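How does a robot learn to pick up your socks?
A visit to the Prukex workshop, explained for young readers

By Barbara Bednarek

Have you ever picked up a sock from the floor? Of course you have. You did not think about it very much. Your eyes saw the sock, your arm went down, your fingers closed, and the sock was in your hand. For a robot this same job is very difficult, and I went to the open day at Prukex to find out why.

Prukex is a small workshop where people teach robots to help with work in the house. On January 15, 2022 they opened their doors for school classes and families. 83 visitors came, and 37 of them were children. I was one of the adults, but I asked as many questions as the children did.

What is a gripper?

A gripper is the hand of a robot. Your hand has four fingers and a thumb. Many grippers have only two fingers, which move together and apart, like when you pinch something. Try it now with your thumb and one finger. Can you pick up a pencil? Can you pick up a sheet of paper that lies flat on the table? The second one is harder, and it is harder for the robot also.

At the first table we could see a robot arm which the workers call Hutomo. It was moving wooden blocks from one box to another. It did this again and again and did not drop any of them while I was watching. A boy next to me said that it was boring. The engineer laughed and told him that blocks are easy, because a block always has the same shape. You can turn it and push it, and it is still a block.

Why is cloth so hard?

Now think about a T-shirt. When you throw it on the bed, it falls in one shape. When you throw it again, it falls in another shape. It has folds and holes, and the sleeve can hide under the rest. The robot must look at it each time as if it were new. Engineers call such things "soft objects". Towels, socks, bags and blankets are all soft objects.

Bags made of net are a special problem. The net has many small holes, and a camera can see through them to what is behind. So where does the bag begin, and where does it end? You know the answer without thinking, but a computer has to learn it.

How do people teach it?

I expected that somebody would write long instructions: go left, go down, close the fingers. The people at Prukex do it in a different way. They show the robot how the work is done, and the computer learns from these examples. It is a little like learning to tie your shoes. Somebody shows you, you try, and you need to see it many times.

For showing, they use a gripper which a person holds in the hand. The person closes and opens the two fingers and does the job slowly. A camera on the tool records everything from very near. One such recording is called a demonstration. For one simple job, like moving a laundry bag, the team wants 200 demonstrations.

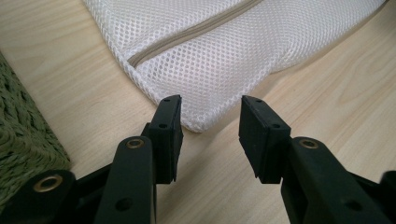 The children could also try. Every group had 6 minutes at the table, and there was a long line. The most common mistake was to close the fingers too early, so they pinched only air. The second mistake was to pull too fast. A girl from the last group found a good way: she went very low, almost to the table, and waited a moment before she closed the fingers. The engineer asked if her demonstration could be kept, and she said yes.

Does the robot understand what a sock is?

This was the best question of the day, and it came from a very small visitor. The answer was no. The robot does not know that socks keep your feet warm. It learns which movements go together with which pictures. If you give it something very strange, it can make a mistake – and then the people must show it more examples.

Some words to remember

Gripper – the part of a robot that holds things.
Soft object – a thing that changes its shape when you touch it.
Demonstration – a recording of a person who does the job.

The next open day will be in May. Children under ten should come with an adult, and long hair must be tied back near the robot arms.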